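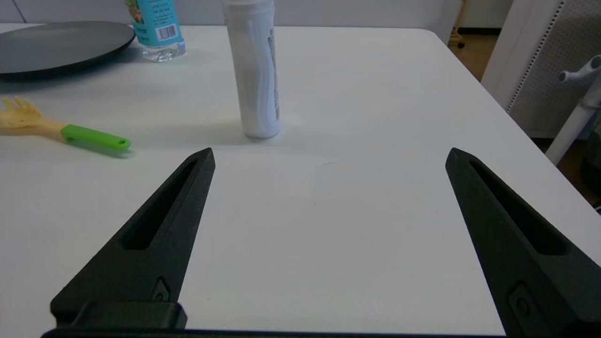 Chapitre 6
Obéir en conscience : le fonctionnaire et la règle injuste

Voici sans doute le chapitre le plus vivant du manuel, et celui qui déclenche les meilleures discussions en classe ! Prenons Medport, petite ville portuaire dont le règlement interdit de dormir sur les quais. Un agent courtois, apprécié de tous, dresse 176 procès-verbaux en un hiver. Il parle doucement, il offre du café, puis il verbalise. Est-il un homme bon ?

La question passionne les philosophes depuis l'Antiquité, et elle n'a rien perdu de sa force. Nous l'aborderons en 3 temps : la vertu privée, la responsabilité dans une institution, enfin le droit de désobéir.

Avant de commencer
Relisez la fin du chapitre précédent (le cas de la prison de Sastberg) et notez ce que vous entendez par « faire son travail ». Gardez cette définition, vous la reprendrez à la section 6.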